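Stesside Tea Corner – Gallery

The tea corner at Stesside is a table, a shelf and two chairs at the end of the long room. It has been in use since August. These pages show the things that are kept there or turn up there, grouped by where they sit. Most of the pieces are ordinary. A few came from the old house at Betton, and the rest were bought new or left behind by visitors.

There is one picture so far. Notes for the other groups are included so that the list is complete, and pictures will be added to them as they are taken.

The table

The table is covered in a blue-gray fabric with a texture close to carpet. A covered top is quieter than a bare one when cups are set down, and it keeps small things from sliding. It does hold crumbs. A hand brush hangs on the side of the shelf for that purpose, and the cover gets a proper going-over with the vacuum at the end of each month.

Cups, kettle and snacks share the space. There is no fixed layout, but the kettle usually stays toward the right, where there is room to pick it up without reaching over anything.

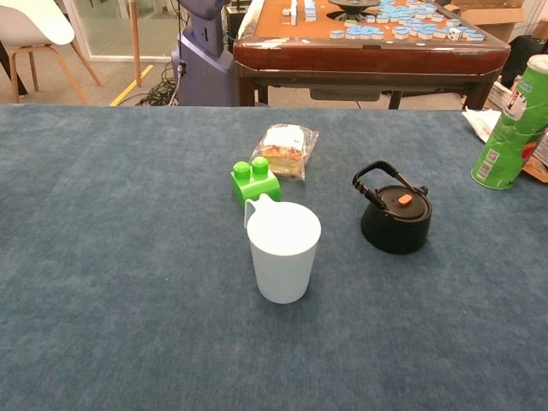 White cup, black kettle with an orange knob on the lid, and a wrapped slice with a pale topping. The green toy brick lives on the table – it has been there longer than the kettle.

The cups

White plastic with a small loop handle is the everyday type. They are light, they do not chip, and children can use them. They pick up tea stains on the inside over time. Baking soda on a damp cloth takes most of that off.

The china cups are on the upper shelf and come down when there are guests. They were part of a set from Betton. The saucers did not survive the move, so small plates from the kitchen are used in their place.

The kettle

The black kettle is small and squat, with an arched handle over the top. The grip on the handle is ridged. It is a good size for a short tea break and too small for a full table, so on busy afternoons a larger pot is carried in from the kitchen at 2 and again when it runs out.

The orange knob makes the lid easy to find when it has been put down somewhere else, usually on the shelf behind the tea tins.

Before this one there was an enamel kettle from Dollum. The enamel wore through at the base and it now holds clothespins in the laundry room.

Cake and snacks

Cake is baked in a square pan at the house and cut into slices. Each slice goes into its own clear bag, which keeps it soft through the next day. The frosting sticks to the bag a little if it is packed too soon, and 20 minutes on the rack before bagging is enough for a thin layer. The recipe is the plain Saragih one, with 200 grams of flour and a spoonful of lemon juice in the topping.

Chips in tall cans do well on the table because they stand up and the lid goes back on. Bags of chips are kept in the cupboard with a clip.

Paper napkins are free to take. Used ones and empty packaging go in the basket under the table, cardboard in the flat box beside it.

The toy brick

The brick is one of the large, chunky kind with two studs on top. The rest of the set is in a drawstring bag on the lower shelf, and anyone with small children is welcome to take it down. This one gets used for holding down napkins when the window is open. It has also held the door.

The shelf

Two boards on iron brackets, painted the same cream as the wall. The tea tins are on the left, sorted black, green and herbal. Sugar is in the stone jar. The framed print at the back is a copy of a map dated 1779 that shows the Betton road before the bridge was built. It is faded at the lower corner and has been moved out of the sun.

The chairs

One has arms and one does not. Both were reupholstered in brown corduroy by a shop in Dollum. The one with arms is lower and more comfortable for reading. Extra folding chairs are in the hall closet – please put them back flat against the wall.

Still to be added

Pictures of the china cups, the shelf with the map, and the window side of the room.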